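Checkliste Winterrundgang Gemeinschaftswerkstatt — mit Anmerkungen

Stand: Mittwoch, 15. Januar
Objekt: Werkstatt Hedegaard, Erdgeschoss und Keller, 335 Quadratmeter

Liebe Mitnutzerinnen und Mitnutzer, wie jedes Jahr bin ich nach den Feiertagen mit der Liste durch alle Räume gegangen und habe mir dabei, wie ihr es von mir kennt, ein bisschen mehr notiert als nötig. Wer es eilig hat, liest nur die Zeilen mit „offen“. Über alle anderen freue ich mich natürlich!

1. Flucht- und Verkehrswege

Haupteingang von innen ohne Schlüssel zu öffnen: in Ordnung
Hinterausgang frei: offen
Beleuchtung Kellertreppe: in Ordnung
Handlauf fest: in Ordnung

Anmerkung: Vor dem Hinterausgang standen wieder Plattenreste, sehr schöne sogar, und ich verstehe gut, dass man sich davon schwer trennt. Trotzdem müssen sie dort weg, und zwar bis Ende Januar. Im Regal neben der Kreissäge ist auf dem mittleren Boden noch Platz.

2. Brandschutz

Feuerlöscher, 2 Stück, Plombe und Prüfplakette: in Ordnung
Rauchmelder, Probealarm: in Ordnung
Blechbehälter für ölige Lappen, Deckel schließt: offen
Späne aus der Absaugung entsorgt: in Ordnung

Anmerkung: Der Deckel klemmt und wird deshalb gern offen gelassen. Bitte nicht! Lappen mit Leinöl können sich von selbst entzünden, auch nachts und auch im Winter. Ein neuer Behälter ist bei Larkusov bestellt, bis dahin bitte kräftig zudrücken oder die Lappen draußen ausgebreitet trocknen lassen.

3. Erste Hilfe

Verbandkasten vollständig: offen
Augenspülflasche haltbar: in Ordnung
Notrufnummern am Telefon lesbar: in Ordnung
Verbandbuch liegt bereit: in Ordnung
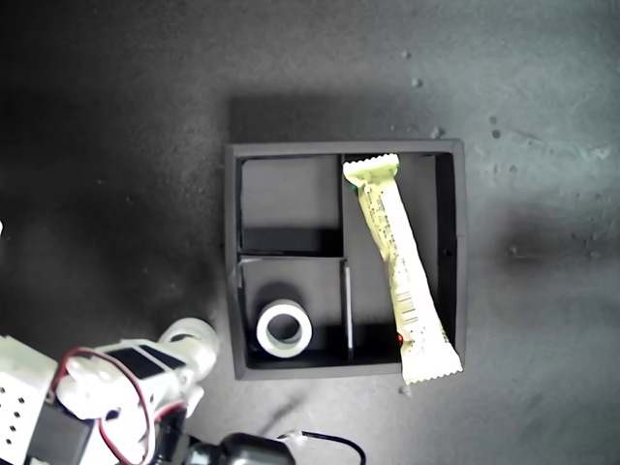

Im Verbandkasten fehlten Pflaster und eine Kompresse, beides besorge ich noch diese Woche. Wer etwas entnimmt, trägt es bitte ins Verbandbuch ein, auch beim kleinsten Schnitt, denn nur so lässt sich später nachweisen, wo man sich verletzt hat. Und noch etwas zum Kleinkram: Eine Rolle Klebeband, flach in einem Fach wie in der schwarzen Schale mit den drei Abteilungen, findet man auch mit einer Hand, und die andere ist im Ernstfall ja vielleicht gerade beschäftigt. Rollen also gern so ablegen, aber das Band zum Kleben von Kisten gehört bitte nicht auf eine Wunde — dafür gibt es das Heftpflaster im Kasten.

4. Elektrik

Verlängerungen ohne Schäden: offen
FI-Schalter, Prüftaste: in Ordnung
Not-Aus an Säge und Hobel: in Ordnung

Anmerkung: Die orange Kabeltrommel hat am Stecker einen Riss und ist aus dem Verkehr gezogen. Die Firma Nestevska schaut sie sich an und prüft dabei gleich die übrigen Handgeräte mit.

5. Lager und Regale

Schwerlastregal verankert: in Ordnung
Traglast höchstens 500 Kilo je Feld, Schild lesbar: offen
Leiter, Füße und Sprossen: in Ordnung

Anmerkung: Das Schild ist verblichen, ich drucke ein neues. Schwere Sachen bitte nach unten, leichte nach oben.

Nächster Rundgang nach Ostern. Mängel bis dahin wie gewohnt ins Heft am Eingang schreiben oder mir einen Zettel ins Fach legen.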